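Surngate Games Room Kit
Supplied and fitted by Osei Leisure, Cimstead

Tables, floor-level bits and the small plastic things that go missing. We sell the lot as a package for staff rooms, youth clubs and the sort of office that has too much basement. Hire terms are further down.

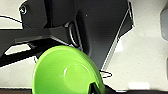
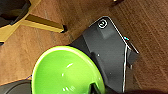
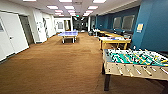

Last picture: the long room, with table football nearest and table tennis out in the middle of the carpet.

What you get

Table football. Full-sized, pale cabinet, players in yellow and white. They have been losing to each other for years and bear no grudge. Rods come greased. Please don't grease them again with whatever is in the kitchen, as a customer in Jonska did with sunflower oil.

Table tennis table. Blue top, white legs. Net, posts, four bats and a tub of balls are included. We suggest a second tub. The balls go under things, and then people step on them while looking.

Second games table. White top in a yellow-orange frame. It goes nicely against a wall, where it will collect coats unless you are firm from the first morning.

Long wooden table. Sold as a scoring and refreshments table. Seats are extra. It wipes down with a damp cloth and will forgive most drinks apart from beetroot juice, which Austra Tamošiūnaitė in our workshop has tested more thoroughly than anyone asked her to.

Lime-green bowl. For balls, chalk, keys or crisps. Pick one and stick to it.

Room and floor

Short-pile carpet is kinder to dropped bats and to anyone who dives for a shot. Boards are easier to sweep and a good deal louder. The kit will stand on either, and every table leg we supply can be levelled by hand. On boards, check the feet before dragging anything, or lift it, which takes two people and very little conversation.

Leave room behind each end of the table tennis table. However much you have left, somebody will want more. Table football needs space on both long sides for elbows and for the person who spins the rods and says it isn't cheating.

Delivery

Our van comes with two fitters and leaves with all the cardboard. Most rooms are ready by 15:00 if the lift works. If there are stairs, say so when you order. Kaja Lapiņa does the bookings and has heard "only a few steps" before.

Hire

The full kit can be hired by the month for 291, fitting included. Bats and balls are yours to keep by then, in whatever state they have reached. July is our quiet month and the best time to ask for a discount.

Spares

Players, rod grips, end caps, net clamps and feet are all kept in stock. Quote the part number from the sheet taped under the table. If the sheet has gone, send a photo of the broken bit to Margus Lukoševičius and he will match it up. Orders in before 13:00 go out the same day.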